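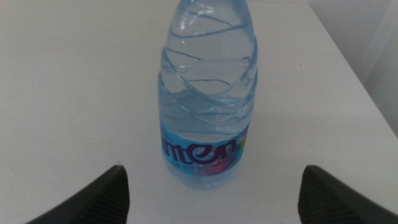 Re: [fikus-users] Resolution and file format for bound ledgers

From: Erlinda Padilla
To: fikus-users
Date: 29/05/2023

The Crabtree reading room wrote:

> We have started on the Salitz ledgers and need to settle on capture
> settings before we go much further. The first volume was done at 300 ppi
> in JPEG, straight out of Fikus with the default profile. The printed
> column heads look fine. The handwriting is mostly fine, but the pencil
> corrections between the lines are hard to read and some of them vanish
> when the page is turned into black and white.
>
> Would 600 ppi fix this? Our disk space is limited. Also, is there any
> point in keeping TIFF files if the public only ever sees the JPEG?
>
> Last question: the pages curve badly toward the spine. Is the flattening
> tool in Fikus good enough to use on everything?

Taking these out of order.

The pencil problem is mostly tone, and resolution will only help a little. The default profile in Fikus sets the white point from the brightest part of the page and then applies a fairly steep curve. On clean print that gives a crisp result. On gray pencil over cream paper it pushes the pencil up into the paper tone, and no number of pixels will bring it back. Before you rescan anything, make a copy of the default profile, turn off "auto white", set the curve to linear, and capture one bad page again at 300. Compare it with the old file at full size. I expect most of the missing corrections will be there.

Do not convert to black and white at capture. If you need a two-tone version for text search, make it later from the gray or color file. A single threshold for the whole page will fail near the spine, where the light falls off. Use the local threshold, with the window set larger than one line of writing. If the window is too small the ruled lines break up and you get speckle between the columns.

On resolution, the useful question is how small the smallest stroke is. For the Lamau ledgers we tested the same opening at 300, 400 and 600. From 300 to 400 the small figures in the cents column got clearly easier to read, mainly the closed loops on 6 and 8. From 400 to 600 we could see more paper texture but we did not read any figure differently. We settled on 400 for the ledgers and kept 600 for loose receipts with fine print.

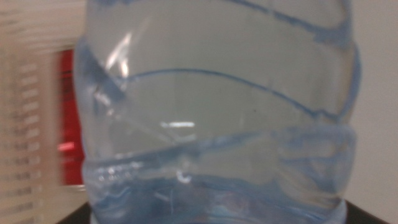 Remember that pixel count goes up with the square of the resolution. A page at 600 has four times the pixels of the same page at 300, and 2.25 times the pixels of one at 400. With uncompressed files the disk use follows in the same ratio. With lossless compression it can be worse, as the extra detail is paper grain and grain compresses poorly.

Also check that the number in the file is the real number. If the camera column was raised to fit a tall volume and the profile was not changed, Fikus will still write the old value in the header. We lost a good part of a November to this. Put a ruler on the cradle at page height, capture it, and count pixels across a known length. Do it every time the column moves. The ruler must be at the height of the page. If it lies on the base plate, the number comes out too low for anything above it.

On TIFF: yes, keep it, or keep some other lossless master. The JPEG is fine for the public. The reason for the master is that you will want to redo the curve, the crop or the text search file, and each pass through JPEG adds damage around thin strokes. If disk is the limit, use lossless compression on the master and drop the bit depth to 8 per channel after the tone curve is settled. I would give up 600 ppi before I gave up the lossless master.

On flattening: use it on the delivery copy only. The tool fits a curve to the top and bottom edges of the page and stretches the middle to match. It does well when both edges are visible and the page bends in one direction. It does badly on cockled pages, and where the edge is torn it can bend straight ruled lines into waves. Fikus will write the flattened image over the original if "save in place" is ticked, and it is ticked by default in the current release. Untick it in the profile, not in the session – the session setting is forgotten when you close the program.

For checking, we look at every page as a thumbnail for missing or doubled openings, and then open one page in 20 at full size. On that page we look at three spots: the spine, the outer corner and the smallest writing. Anything soft at the spine but sharp at the corner is a depth of field problem. Stop the lens down one step and raise the exposure time to match. Turning up the sharpening will hide it on screen and make the text search worse.

I can send our profile file if it is of any use. It was made for the older lights, so the white balance will need to be set again from your own gray card. The threshold values should carry over.
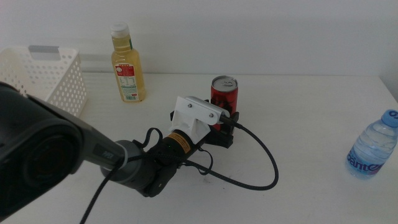

Robot arm with gripper at a white tabletop.

Erlinda Padilla
Lamau ledgers, capture and file formats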